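Warnmont Skin Study Finds Cold Sore Virus Less Fond of Towels Than Feared

For as long as anyone in the house can remember, the family member with a cold sore has been handed a separate towel and a look. A team at the Warnmont Institute of Dermatology has now spent the better part of two years checking whether the towel deserves it.

The group, led by dermatologist Defne Bilgin, swabbed 1,150 samples of skin, lip and household fabric from adults who had an active cold sore. Live virus showed up often on the lip and now and then on fingertips. On cotton towels left to dry on a rail, it was hard to find at all after the first few hours.

"We found plenty of virus where people kept touching their mouths and very little where they kept blaming the laundry," Bilgin said. "I have apologized to my sister."
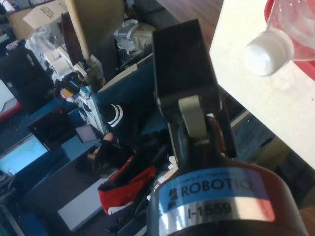 The fabric part of the work covered some 700 swabs, taken from towels, pillowcases and, at the request of one participant, a clarinet case. Each was cultured to see if the virus could still infect cells, a slower and more tedious business than testing for its genetic traces. Those traces turned up on a good many of the towels. By the next morning they were mostly the remains of virus that could no longer do anything.

Nithin Mathew, the virologist who ran the cultures, warned against reading too much into that. The study looked at healthy adults in heated homes, and damp towels passed straight from one face to the next were not tested. Newborns and people with weakened immune systems can become seriously ill from the virus, and the usual precautions for them stand. So does the advice on kissing, which remains the virus's preferred means of travel and which the study did nothing to make more difficult or more attractive.

A smaller group of 20 participants agreed to wear a plain dressing over the sore for several days. Fewer of their fingertip swabs came back positive, though Mathew said the group was too small to settle the matter, and two of the dressings were lost during meals.

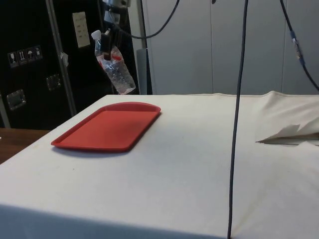
Houshang Ghorbani, a family doctor in nearby Nivden who was not involved in the research, called the results sensible and predicted that they would change very little. His patients tend to arrive with firm views on towels - usually inherited from a grandmother - and leave with the same ones. He plans to go on telling them to wash their hands.

The team's next project, due to begin recruiting in August, will look at shared lip balm. Bilgin expects no shortage of samples, but she does expect some trouble getting people to admit whose they are.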